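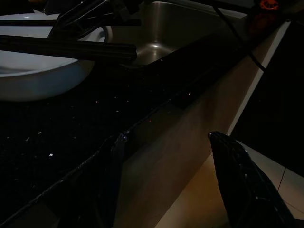 Tronari Children's Museum — Rocks and Minerals Team

Home Rocks Fossils Ask Us Visit

How is granite born?

Deep under your feet, it is very hot. In some places it is so hot that rock melts and becomes thick like honey. This melted rock has a name: magma.

Magma is lighter than the solid rock which surrounds it, so it slowly pushes up. Sometimes it comes out from a volcano. Then we call it lava. But very often the magma stops on the way, many miles down, and stays there. It begins to cool.

Cooling takes a very long time, because the rock above keeps the heat inside, like a blanket. During this time small crystals grow in the magma. When the rock cools slowly, the crystals can become big enough to see with your eyes. When lava cools fast in the open air, its crystals stay tiny.

Granite is a rock of the slow kind. Look at a piece closely and you will find grains of different minerals:

Quartz — gray or clear, like dirty glass.
Feldspar — often white or pink.
Mica — thin and shiny, it can be black or silver.

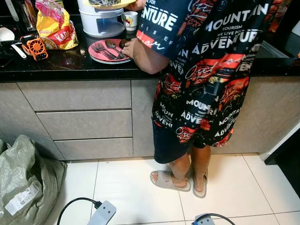

Snack at the counter, with a pink plate.

How does it come up to us?

Rain, wind and ice break the land above the granite, little by little. Rivers carry the pieces away. After millions of years the granite is on the surface, and you can climb on it.

People cut it in quarries with saws that have diamonds on them. They use it for steps, bridges, statues and kitchens. In shops many dark stones are sold as "black granite". A geologist may call some of them gabbro, which also cooled slowly underground but has much less quartz.

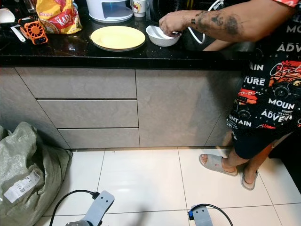
Try it: be a rock detective

You need a magnifying glass and a stone from outside.
1. Wash the stone and let it dry.
2. Look at it near a window. Can you see separate grains?
3. Turn it slowly. Do some grains shine?
4. Draw what you see, and write where you found it.

You can bring your drawing to Grethe Bjarnason at the rock desk. In April we hang the drawings on the wall beside the stairs.

Last updated: 3rd February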